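We use cookies to improve your experience. Accept | Manage

Negin Bakhtiari
24 Mar 2020

Lunch is over and the desk has lost. I put the crayfish shells on the mat, right next to a very large basin. No idea what I thought the basin was for.

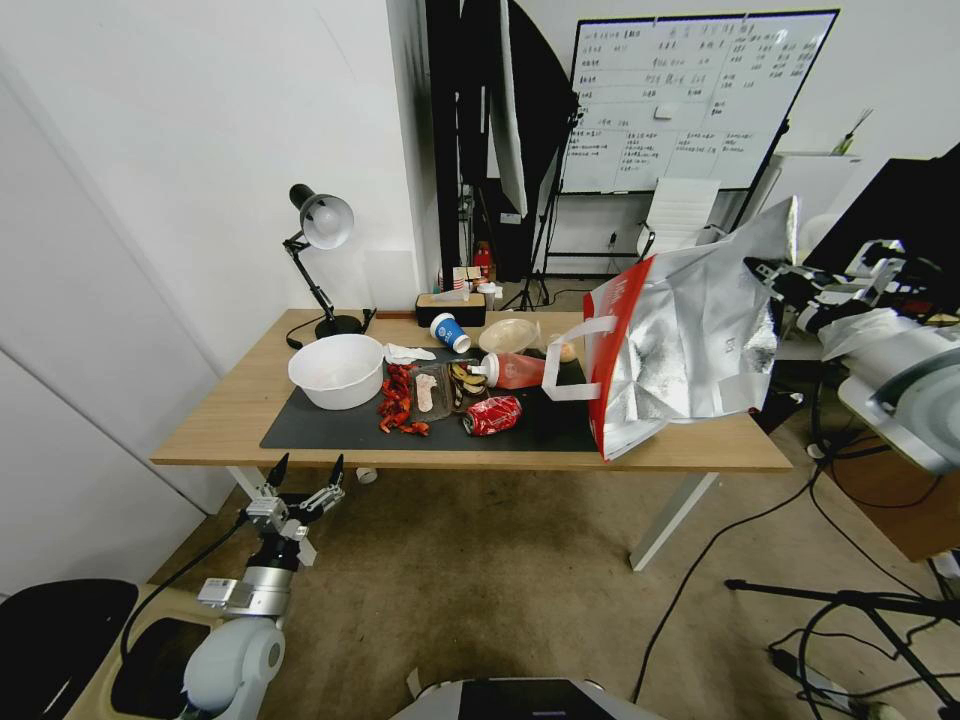
Anyway, I'm told the smell goes after 37 minutes. Ibsa told me this on his way out of the door.

Order of work: shells first, then the crushed can, then the tipped-over paper cup, which I've been ignoring on principle. 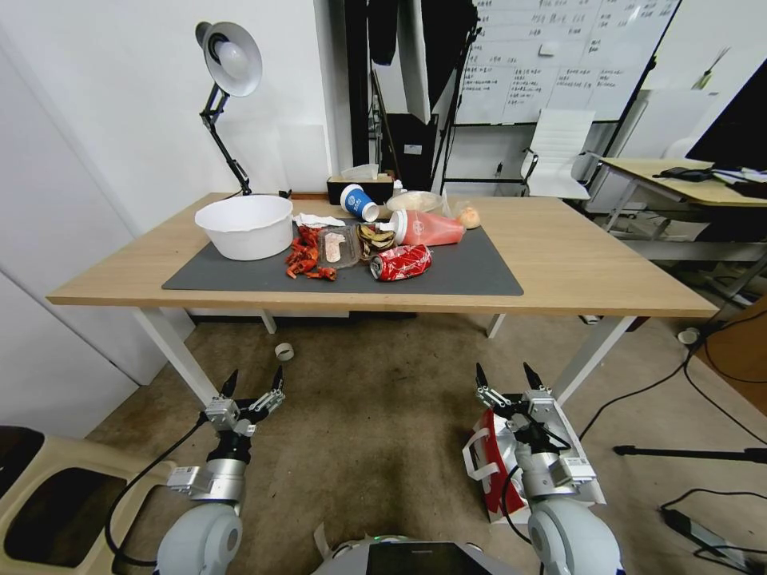
The bun in its wrapper is staying. Mavis says a bun is not rubbish until January.

Bin bags, anyone?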